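3.2 Sponsorship and drink provision in junior clubs

Of the 203 junior football clubs surveyed in the Tusden district, 106 reported a current kit sponsor. Support in kind was less common: 33 clubs received drinks or snacks for match days, usually under an agreement lasting 2 seasons. Costico was the sponsor most often named.
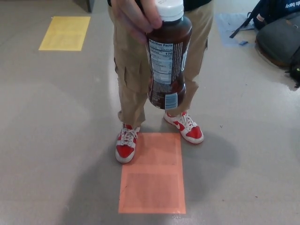 Figure 2. Bottled drink with the nutrition panel facing forward (170 calories).

Clubs with a written agreement kept fuller records of what was supplied and to which age groups. At Windia, the secretary's return listed each delivery by month from April. Returns from clubs without an agreement were often incomplete and have been left out of Table 4.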